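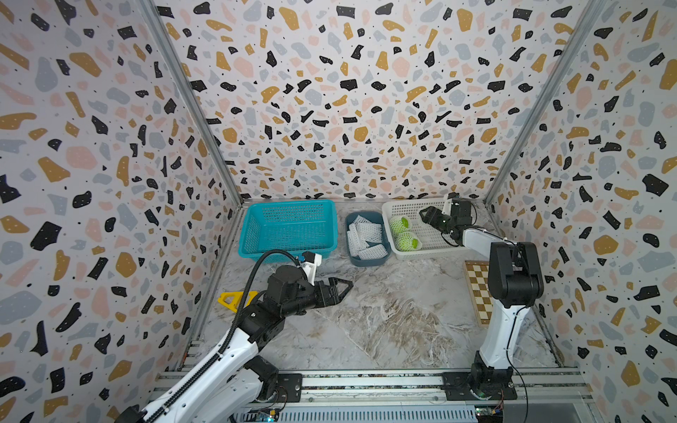
Terrazzo paper in a tiny downstairs loo, am I going to regret it?

Decorating > Walls and ceilings

marrowfat_jen
Right, I need some opinions before I spend money. We've got a very small loo under the stairs, currently magnolia with a lot of scuffs at pushchair height, and I've fallen for a terrazzo print. White background, big chunky chips in black and mustard with bits of pink and a bluey grey. It's the Omness one if anybody knows it, £34 a roll. I'd want it on the three walls you see when you open the door and leave the door wall plain.

My husband says it'll be like sitting inside a nougat. My sister says do it. Floor is staying as it is, a grey and white marble effect vinyl that came with the house and which I don't love, but the plumber has siliconed the pan down onto it and I am not starting that again.

Will the two patterns fight? And is it a nightmare to hang?

tidemark
They'll fight. Sorry! I had a marble floor and a terrazzo splashback in the last flat and it always looked as though somebody had dropped something. I'd pick one or the other and have the rest plain.

pollybeanfeast
Disagree with tidemark. Small loo is the one room where you can go daft. You're in there for two minutes with the door shut, you want something to look at. Mine has herons.

marrowfat_jen
Herons!! Are they full height?

pollybeanfeast
Floor to ceiling, and one has the light switch where its eye should be. I did not plan that.

Rawiri Wihongi
I hang paper for a living, so a few things from that side.

Random patterns like terrazzo are kinder than stripes or anything with a trellis, but people get caught out thinking random means no match. Look on the label. If there's a pattern repeat printed there then it needs matching, and big dark chips are the ones that show you up. Half a black chip next to a white edge can be seen from the hall.

Under-stairs walls are never square. Start with a plumb line on the back wall and work outwards, and don't trust the corner to be straight. Cut into the corner, leave a small overlap, then drop a fresh plumb line for the next wall. If you try to wrap a full width round you'll get a crease.

No strong view on the floor. I've seen worse.

marrowfat_jen
Thank you, that's dead useful. Label says 53 straight match, so I suppose that's the repeat in cm? Is it paste the wall?

Rawiri Wihongi
Yes, that's your repeat, and a straight match is the easy sort. If it's a non-woven then it's paste the wall. There'll be a little brush symbol with the wall next to it. Get a decent tub of ready-mixed and don't be mean with it at the edges.

grumbold
Not wishing to rain on it but terrazzo is going to look very of its time. I remember when everything was geometric copper. Then everything was dark green with a palm leaf. Then this. You'll be scraping it off in 5 years.

pollybeanfeast
Five years is ages for a loo, grumbold. What have you got in yours?

grumbold
White tiles to the ceiling, 1998. Never touched them.

tidemark
Terrazzo's been going since long before any of us, mind. My old primary school had it in the corridors, real stuff, cold as anything on bare knees. So I wouldn't say it's a fad. I just don't want it next to marble.

marrowfat_jen
My school too! Ours was brown and pink and had a crack outside the dinner hall that everyone jumped over.

wet_edge_wendy
Can I ask the boring question, what's the ventilation like? No window under our stairs and the first paper I put up in there had lifted at the bottom by March. It was a cheap one and I hadn't sized the plaster, so probably my own fault. The second lot I put up with the Getberg heavy duty paste and it hasn't budged. I also gave it a coat of clear matt decorator's varnish up to 60 cm or thereabouts, on the side by the basin, on account of small boys.

marrowfat_jen
There's an extractor that sounds like a hovercraft. It does work. Does the varnish change the colour? I'm thinking of the white going yellow.

wet_edge_wendy
Mine's navy so I couldn't tell you. Try it on an offcut and leave it on a windowsill for a fortnight.

Rawiri Wihongi
Water-based acrylic and it should stay clear. Oil-based will yellow on white, and quicker in a dark room. And check it's fine over your particular paper first, a few inks will smudge. Offcut, as Wendy says.

Flonditz
Another vote for doing it. We've got a loud one in our hall (lemons) and visitors either love it or go quiet. For what it's worth I had a quote of £275 for a loo smaller than yours sounds, supply not included, and I thought that was steep so I did it myself over a bank holiday. I then spent the whole of the bank holiday behind the toilet with my cheek on the cistern. Next time I'd pay.

tidemark
£275 for a loo?!

Rawiri Wihongi
That's not daft. A small loo is slower than a bedroom wall. You've got the cistern, the basin, the pipe boxing, the sloping ceiling, and nowhere to put the table. I'd sooner do a big lounge any day.

grumbold
You would say that.

Rawiri Wihongi
I would, yes.

marrowfat_jen
Haha. OK, what about behind the cistern, do I have to go right the way down or can I cheat?

Flonditz
Cheat. Tuck it down as far as you can reach with a long ruler and paint the bit below in the background colour. You can't see it unless you're a plumber.

wet_edge_wendy
I'd take it right down if there's a gap big enough for a radiator roller. I could see my bare patch from the seat and it drove me mad.

pollybeanfeast
How on earth were you sitting, Wendy?

marrowfat_jen
Back with a small update. Ordered a sample and it's been blu-tacked up for a week. The chips are larger than I expected from the website and the black ones have tiny white speckles in them that I hadn't spotted at all, quite like that. My husband has stopped saying nougat and moved on to brawn. The floor does clash a bit in the evening with the light on but in the daytime with the door open I don't mind it.

tidemark
I told you about the floor :) Would a plain mat help? Something mustard to pick up the chips.

marrowfat_jen
Not having a mat round a loo, sorry, I grew up with one of those U-shaped ones.

tidemark
Fair.

pollybeanfeast
Paint the woodwork instead. Skirting and door frame in the pink or the grey, it breaks up the wall and the floor so they're not touching. I did mine in a Ziółkowski eggshell, a sludgy sort of green, and it took three coats but it's wiped clean ever since.

Rawiri Wihongi
Good shout on the skirting. Do it before you paper, bring the paint up the wall a touch, and you'll have no white line showing if your trimming wanders. New blade for every couple of cuts too. Blades are cheap and torn edges show on a pale paper.

grumbold
I'd go grey on the skirting if you must. Pink'll show every mop mark.

marrowfat_jen
Blimey, advice from grumbold! Grey it is. I've ordered two rolls, and the paste Wendy mentioned. Will one spare length be enough to keep back for repairs?

wet_edge_wendy
Keep everything, even the scraps. And write the batch number inside the cupboard door or somewhere, I had to patch behind the basin and the new roll was a different shade altogether.

marrowfat_jen
Will do. Starting on the sanding tonight once the kids are down, so if I go quiet I'm wedged behind the cistern.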